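Homelab Helpers > Arms, Hands and Grippers

Multi-fingered hands or a simple two-jaw gripper for getting slippers off a low shelf?

Hello all, and thank you to everyone who helped me with the wrist cabling back in October. I've got as far as proper tidying jobs now, and I'm stuck on a choice that I suspect some of you made long ago. The robot has to take a pair of slippers off the lower shelf of a shoe rack, set them down on the carpet, and later on put them back where they came from. I have Prellbridge hands on both arms at the moment and a Forno two-jaw gripper on loan until the end of the month, and I can't make up my mind which of them ought to stay on.

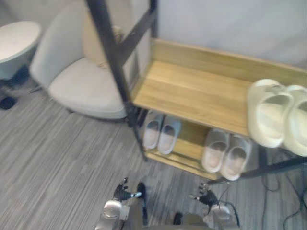
mosswick_lane
Member, Arms and Hands board

The top shelf I'm not worried about. The cream slides live up at the right-hand end of it with plenty of room above them, and either tool will hook a strap quite happily. It's the lower shelf that's giving me grief. The slippers there sit with their heels towards the robot and their toes in under the upper shelf, so the hand has to come in low and fairly flat, get hold of something, and draw back without tipping up and knocking its knuckles on the wood overhead.

With the Prellbridge hands I put the thumb inside the heel opening and the fingers underneath or along the side, whichever the planner fancies. Out of 18 tries on the grey-blue pair I had 14 that I'd call good, meaning the slipper came out and didn't fold up or drop. The bad ones were nearly all the same: thumb goes in, fingers close a touch late, and the slipper gets pushed further under the shelf instead of being pulled out. After that it's out of reach altogether and I have to get down on my knees and fetch it, which my back would like me to stop doing!

I've only had the Forno on for one evening so far. It opens to 80 mm, which is plenty for pinching the side of a slipper, and it was lovely and quick. It does squash them rather, though, and they dangle from one edge and swing about on the way down. I also found the body of it is deeper than I'd expected, so it's a tighter squeeze under the top shelf than the hand is when it's held palm down.

The other thing that bothers me is the pale pair on the right. The camera is up in the head and looks down quite steeply, so the upper shelf hides part of them, and the pose estimate wanders. The Luo controller lets me hold the last good pose while the arm goes in, but I haven't dared to trust it yet.

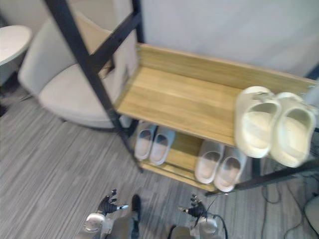 Both hands low at the front of the rack, fingers open towards the lower shelf.

I start each try with the hands down there just above the carpet, and I wonder whether that's half my trouble, as the fingers have to come up and forward at the same time. Would you start somewhere else? And if you've lived with both sorts of gripper, which one did you end up keeping on? I'm not after speed, I would just like it to be gentle and to get it right while I'm making the tea.

gantry_and_crumpets

What a nice job to be working on. I went through nearly the same thing with a low bookcase and a lot of children's trainers, and I'd say keep the hands on, at least until you've sorted out the approach. A failure where the slipper gets pushed backwards sounds to me much more like timing than like the wrong tool, and I think you would get your own version of it with the Forno once you'd run it for longer than an evening.

Your starting position would be the first thing I'd change. Stop the hand in front of the shelf at the height you want to go in at, let it settle, and then move straight forward with no lift in it at all. Mine was doing a little upward scoop and the fingertips arrived before the thumb did, so whatever they touched got shoved. I put in a waypoint 10 cm out from the shelf edge and the scooping went away. You can pick that waypoint in the Luo software by dragging the arm there by hand and pressing save, if you haven't found that page yet (it's tucked under the teaching menu, and it took me ages).

Then close the fingers first, gently, so that they're resting against the outside of the slipper, and bring the thumb down inside the heel afterwards. It looks terribly fussy and slow. The slipper stays put, though, and you can do all of your pulling with the thumb, which has the back of the heel to pull against if there is one. If they're the open-backed kind you'll have to grip the insole and the side together, and there I'd try a pair of Fustix finger sleeves. They're only rubbery little socks, but on a worn, smooth insole they helped me no end. Buy the size down from what the chart tells you or they creep off.

As for the pose wandering on the right-hand pair, do hold the last good pose. I was nervous about it as well. A slipper on a shelf isn't going anywhere in the couple of seconds it takes to reach in, so long as you haven't bumped it. If you can spare the money, a small camera at the wrist is nicer still, as it can look in under the shelf where the head can't.

I'd also have a look at those cables on the carpet to the right before you start walking it about. Mine found a loop of cable with its foot once and I've been careful ever since.

tinplate_otter

two jaw every time, less to go wrong. turn the gripper on its side so the jaws go one in the slipper and one under it and the squashing mostly stops. never used the Forno so can't say if it fits

mosswick_lane

Thank you both, that's given me lots to try. I had never thought of closing the fingers before the thumb, and it does sound right for what I'm seeing. I've ordered the Fustix sleeves in the smaller size and I'll do the waypoint tonight. I'll have one more go with the Forno turned on its side before it has to go back, too, just to be fair to it.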